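The last week of the kids' workshop

Sep 3, 2019

Well, the chairs are stacked, the glue has (mostly) come off the tables, and I finally have a quiet evening to sit down and write about the summer workshop, which I've been promising my sister I would do since the middle of August.

For anyone new to this blog, I help out with a free program for kids ages 8 to 12 in the old Tidgate building, across from the bakery. It was Ketsara Kongkaew's idea in the first place. She wanted somewhere kids could go in those long hot weeks after camp money runs out and before school starts up again, and she wanted them to do things for other people while they were there. I said I'd come for an afternoon and see how it went, and you can guess how that turned out!

This year we ran it for 4 weeks. The first was cooking, and I still find flour in my purse. The second was letters and cards for the folks at the senior home, and the kids got so carried away that we delivered 74 of them, a few with more glitter than any nurse should have to deal with. Mr. Daly (Liam to everyone but me, I was raised that way) wrote back to every child who had put a name on the card, in that beautiful slanting handwriting.

Week three was the fix-it week, run by Jae-hoon Hong, who has the patience of a saint and lets the kids hold the real tools. People from the neighborhood brought in toasters and lamps and a music box that had belonged to somebody's grandmother.

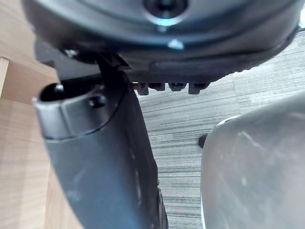 A close look from underneath, bolt and all.

I had my doubts about the last week, I'll admit. Joaquín Bravo suggested the kids plan it all themselves, start to finish, with $200 to spend, and I pictured the whole lot going on candy. Well, they argued for most of Monday morning, and then they voted for a supper for their families and anybody on the block who wanted to come. They made the menu (spaghetti, of course) and painted the signs, and one little girl who had hardly said a word since the first day stood up on a chair and welcomed everyone. I had to go and look for napkins for a while after that.

We're already talking about next summer. Ketsara would like another week, and I'd like a second sink. If you live nearby and can cook, sew, sing or just sit with a child who is learning to thread a needle, please leave me a note in the comments or stop by on Saturday morning. I'll be there sorting the button jars, and there will be coffee.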